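September, Gadus gripper no. 13, pads and mounts

Pantelis asked me to look at the finger pads before the towel task continues on Sunday. The counter in the Treloar log says 2,034 closings, no, I read it wrong, it is 1,034. We said the pads should stay until 2,000, so we are at roughly half of the planned life and I already don't like the edges.

First check was at the table with the cable hole, fingers open.
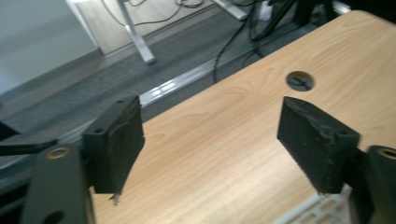

Fingers open over the table. Note the thin piece at the lower tip of the left finger.

The right pad is chipped on its top edge. I did not cut the thin piece yet, I want Conall to see it first. He printed the blocks and he may know if it comes from the print or from the pad. Mount screws: tightened by hand only, one quarter turn on the left side, nothing on the right. Slide moves freely, no grease added.

Then I looked again from the side of the towel. The terry loops worry me more than the wear does, they can catch on any loose end.
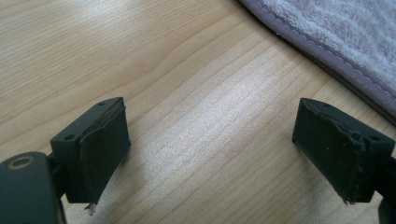 Both pads, nothing gripped. Upper edge lifting on the left, peeled on the right.

Left pad: small frayed end at the tip, pale color. Right pad: ragged tip also, plus tiny pale specks. I don't know what the specks are. Wipe with alcohol and compare.

To do:
Ask Conall about the tip, then trim it flush.
New pads from the Jurari box, always change the two together.
Write the new interval in the log. I propose 1,000 but Pantelis decides.
Zero the opening again after the change, old value is 111.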